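Week 6 handout: Job descriptions

A job description gets written in a panic, filed, and next read when somebody is about to be fired. Gasser, our case company, had 300 employees and one description for "coordinator," shared by people in payroll, shipping and legal. It ended with "other duties as assigned," and so, in practice, did everyone's day. 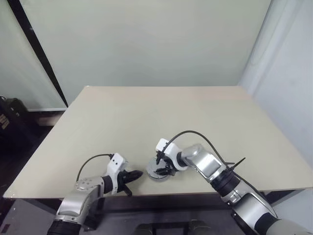 Si-eun Hwang objected that the catch-all line is fine as long as the duties above it are true. Fair — but at Gasser they weren't.

For next class:

- Read the Gasser packet, parts 1 and 2.
- Rewrite the coordinator description for payroll only. Start each duty with a verb. "Liaise" doesn't count.
- Mark which duties are essential and be ready to defend them.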